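4. Laying out the table and clearing it again

Right, if you've got this far you've already unfolded the table and found it a level bit of floor (section 3), so now for the part I enjoy most. I'm writing this for the Clenisitz craft table kit, the white one, but nearly all of it works on whatever table you've got at home.

Before you start you'll want the brown paper mat, the shallow tray, a plastic cup and a couple of cloths you don't mind ruining. The kit from Flisora comes with the paper on a roll. If yours came ready cut you can skip step 2 and feel smug.

Laying the mat

1. Wipe the table top and let it dry properly. I leave mine for as long as it takes to make a tea and drink it.

2. Unroll the paper and cut a piece 90 cm long. You want it to cover most of the table but not hang over the front, where your sleeves will catch it.

3. Lay it curl side down. It'll fight you for a bit, so put something heavy on each end and go and do something else.

4. Smooth it from the middle outwards with the flat of your hand. Don't chase every little crease! I used to, and all I did was make new ones. Creases and old smudges are fine, and a mat with a few marks on it has plenty of life left.

Note: spare rolls are part number 2310. The rolls sold under the Clakance name are the same width but much thinner, and I found paint went straight through them.

Where things go

5. Put the tray on the left, long side running along with the front edge of the table. If you're left-handed, flip the whole lot round and read my lefts as rights from here on.

6. Stand the cup further back and over towards the other side, well away from the tray. Mine lives a bit right of the middle. It's light and tips easily when it's empty, and when it's full you really don't want your elbow anywhere near it.

7. Leave the paper between the two of them bare. That's your working space, and it fills up quickly enough without any help (I once lost a whole pencil sharpener in mine under a pile of offcuts).

Caution: never fill the cup more than halfway. Paper mats soak up a small spill well enough, but a full cup will go right through to the table and you'll be lifting everything off to dry it.

Clearing the cloths

The tray is for cloths and only cloths. I tried keeping brushes in it too, and they rolled about and got fluff all over them, so now the brushes have their own jar on the shelf. Start with the tray empty, and as each cloth gets used, in it goes. There's no need to fold anything. A crumpled cloth is perfectly happy in there until wash time.

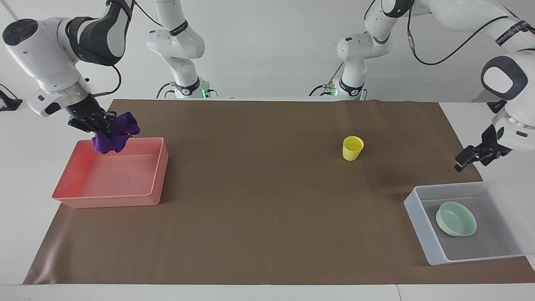

Fig. 4. Purple cloth over the back left corner of the tray, yellow cup standing clear on the mat.

8. Pick the cloth up by a good handful from the middle and let the rest hang. If you pinch it by one corner it trails across the mat and drags whatever you've spilt along with it.

9. Bring it right over the tray before you let go. The sides are low and lean outwards slightly, so a cloth dropped near the rim can end up draped over it, dripping on the paper.

10. Start at one end and work along, so the first cloth doesn't end up under all the others. Two damp cloths side by side will dry out a lot sooner than two in a heap.

11. When you've finished for the day, carry the tray to the sink by both short ends, keeping it level.

Caution: anything that's had varnish or oil on it does not go in the tray, not even for five minutes. Spread it out flat outdoors to dry, well away from anything that could catch fire, and check the tin for what to do with it after that.

Looking after the bits

The tray and cup both want warm water and ordinary washing-up liquid. Please don't put the tray in the dishwasher – I did, last December, and it came out with a bow in it and has rocked ever since. If paint has dried on, soak it and then push it off with a thumbnail. Scouring pads leave scratches and then the next lot of paint sticks in those.

The mat can be turned over once the top side is too mucky to see a pencil line on. After that, bin it and cut a fresh one.

If the table top itself has picked up a stain, see section 6, and try the plain soap method first before you reach for the Farouk cream cleaner. It does work, but it smells strong and you'll want a window open.

Section last updated 2019-04-14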